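Projects > Robotics Club > Notebook
Home Log Parts Team

Thu 14 April

Great session! Umut reprinted the left linkage and it closes so smoothly now. Fadime got the Gezer logger past 2,000 samples with no dropouts – huge for us. Table-setting task today, bowls and plates on the cat tablecloth. We're at 21 demos toward the 100 we want before Droltton.

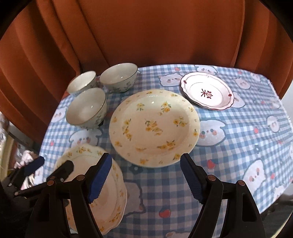

Stacking the bowls comes next, then plates. Rims are still the hard part – try a lower approach angle. Ask Umut about spare pivot screws.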